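Notebook, 29 November 2019 – teleop demos, kitchen table setup

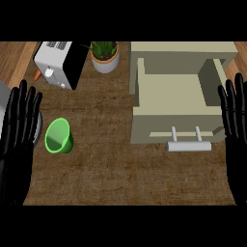
Simulator view, operator's side. Credit: Mercy Barasa / Tudik

Second go at the cup-and-drawer task with both hands driven from the gloves. Vasilică had the gloves for the first half and I took over after lunch, and I still can't park the right hand beside the cabinet without thinking about it! My own wrist wants to sit lower than the sim one does.

The cup starts tipped over now, which was Genalyn's idea, and I like it much more than the upright start we used in October. You have to make a proper decision about how to come at the rim. Drawer starts open and empty, cup goes in, drawer gets pushed shut by the handle panel. Left hand for the cup, please, everyone – Mārtiņš did his with a swap halfway across the table and they look lovely, but I've put them in a separate folder.

We kept 20 demos and I binned four where the glove tracking dropped out and the fingers snapped straight. Almost 5 minutes lost each time to recalibrating (same thumb sensor, I think).

The toaster-ish box and the plant stay where they are until Jitendra has run his first training pass. After that he wants them shuffled.

To do: ask Mercy about the lag on the left glove, rename the folders, swap the thumb sensor.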